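Lista de comprobación de seguridad – Jornada de puertas abiertas, taller Pinach
Fecha: 1 de marzo de 2022. Revisión antes de la visita: Keir Ritchie. Puesto 6, demostración de manipulación con pinza.

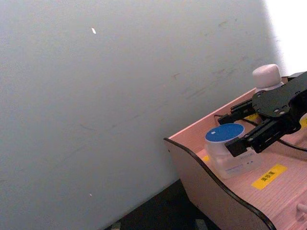 Puesto 6: pinza junto al recipiente de tapa azul, con etiquetas amarillas sobre la bandeja.

1. Parada de emergencia accesible desde el lado del público
Conforme. Probada dos veces. El pulsador va algo duro, avisar a Bautista.

2. Distancia entre visitantes y brazo
Conforme con reservas. La cinta del suelo se despega en la esquina. Cambiarla antes del primer grupo.

3. Cables
Pendiente. Hay un cable negro fino que hace un bucle sobre la bandeja, al lado de la pinza. Sujetarlo con brida y dejar holgura para el giro de la muñeca.

4. Tornillería de la placa negra de montaje
Conforme. Reapretada en enero, sin juego al moverla a mano.

5. Recipientes
Comprobar que las tapas cierran bien. Solo agua durante la demostración – nada de producto real.

6. Etiquetas
Conforme. La amarilla de delante está en chino. Janelle Lumbao pide una hoja con la traducción para los monitores.

7. Velocidad reducida
Conforme. Programa 474 cargado desde el armario Gromus. No cambiar de programa con público delante.

8. Aforo
Máximo 31 personas por turno. El grupo de Brerkumon entra en el segundo.

Resultado: apto cuando se cierren los puntos 2 y 3. Firma de Lumbao pendiente.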